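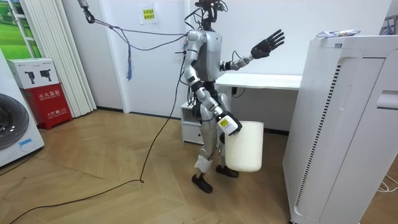
Reading a Marine Forecast
Course handout 2, Introduction to Coastal Weather
Updated 03/09/2024

Last week we looked at the surface chart. Now we go to the text forecast, the one that most small boat users really read. It is short, it uses many abbreviations, and the order of the parts is almost always the same: wind, sea state, weather, warnings.

Wind direction
The direction is where the wind comes from. "NE" means that the air moves from the northeast toward the southwest. Students mix this up every year, also because ocean currents are named in the opposite way, by where they go. When two directions are given, as in E-SE, the wind is expected to stay between them or to change slowly from one to the other.

Wind speed
Speed is given in knots. One knot is one nautical mile per hour, or 1.852 km/h. The number is a mean value, and gusts can be clearly stronger. Near high land you must be extra careful. In the Sarnance channel the hills on the north side reach 864 meters, and the wind there turns and speeds up between them. The forecast for the open zone does not show this. 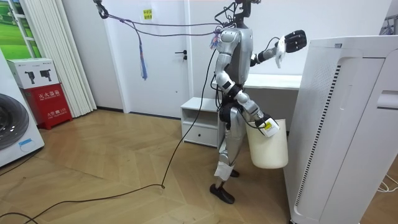
Sea state
The wave height in a forecast is normally the significant wave height, the mean of the highest third of the waves. Single waves may be up to two times higher. Please remember also that wind waves and swell are different things. Swell can arrive from a storm very far away, and at Plimari it often comes in when the local wind is weak — the beach looks calm, then a set of long waves breaks over the bar.

Warnings
A gale warning is for winds of 34 to 47 knots. Always read for which area and which hours the warning is valid. Local times and UTC are sometimes used in the same bulletin, so check this first.

Homework
1. Take the forecast for the Benavides zone and write it in full sentences, without abbreviations.
2. Compare it with the reports from the Fandodero buoy for the same 24 hours. The buoy file for September has 3,083 lines, so please use only the hours you need. Missing values are marked with 999 — do not include them in your mean.

Bring your work on paper to the next class. We will start with the wind part.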